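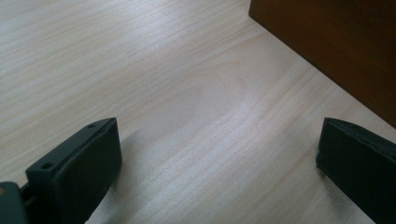
図1 開いた状態の爪と天板。何も挟んでいない。

# ハンドヘルドグリッパー収録規約 データカード

カテゴリ: ロボット / データ収集 / 運用ルール
最終更新: 2022-07-15

## 概要

Skodholm 作業場で収録した卓上操作データの説明書き兼、収録者向けの約束事です。収録本数は 1428 本、うち規約違反で除外したものが 311 本。除外分の大半は筆者が規約を書く前に撮ったもので、さらにその大半は筆者が撮りました。

## 開始姿勢

- 爪は全開。「だいたい開いている」は全開に含めません。
- 両方の爪の先が画面に入っていること。
- 爪の間に物を置かない。消しゴムのかすも物です。
- 開始姿勢のまま 2000 ミリ秒静止する。息は止めなくて結構です。

図1くらい爪の間が空いていれば合格です。木目が見えるかどうかは合否に関係ありません。

## 天板と照明

天板は拭いてから使います。明るい色の木は窓からの光で白く照り返すことがあり、規約の初版ではこれを全面禁止にしました。結果、晴れの日に一本も撮れなくなったので、第二版で次のように改めています。

- 対象物の輪郭が照り返しで消える場合は撮り直し。
- 天板だけが白っぽい場合はそのまま採用し、メタデータに `glare: true` と書く。
- カーテンを収録の途中で開け閉めしない。

背景に家具や箱が入るのは構いません。ただし同じセッションの中では動かさないこと。片付けたくなる気持ちは、セッション終了まで取っておいてください。

## 爪の点検

40 本ごとに手を止めて、次を確認します。

1. ねじ穴の周りにひびがないか。
2. 左右の爪の内側の面に、テープの糊や塗料が付いていないか。
3. 開閉の途中で引っかからないか。

爪を交換したら校正をやり直し、セッション番号を新しくします。「前と同じ型だから省略した」という記録が過去に七件あり、七件とも除外しました。爪の型名は Drokton で統一します。愛称で書かれると検索に出てきません。

## ファイルと注釈

注釈は Zelico 形式。把持の開始は、爪が物に触れた時点とします。「つかもうと思った時点」ではありません。失敗した把持も消さずに `result: fail` で残します。成功例だけのデータは見栄えがしますが、学習したロボットは落とし物への対処を知らないまま現場に出ます。

## 既知の問題

- 左利きの収録者のデータが少ない。
- 木の天板に偏っている。ステンレス天板は 8 月に追加予定。
- 初期セッションの一部で時刻がずれている。補正表は `adams_offset.csv`(Adams は収録用の PC の名前です)。

## 利用条件

研究目的での利用、改変、再配布は自由です。人の顔や書類が写り込んだファイルを見つけた場合は、再配布の前に連絡をください。規約の管理と苦情の受付は Grethe Eskildsen。苦情にはセッション番号を添えてください。

---

コメント(3)

**mokume_3**
静止 2000 ミリ秒は開始時だけですか? 終了時にも要るなら規約に書いてほしいです。

**G. Eskildsen**
終了時も同じです。次の版で書き足します。

**hako**
消しゴムのかすで落とされた者です。拭いて撮り直しました。再審査をお願いします。

当サイトでは利便性向上のため Cookie を使用しています。閲覧を続けることで Cookie の使用に同意したものとみなします。[同意する] [設定を変更]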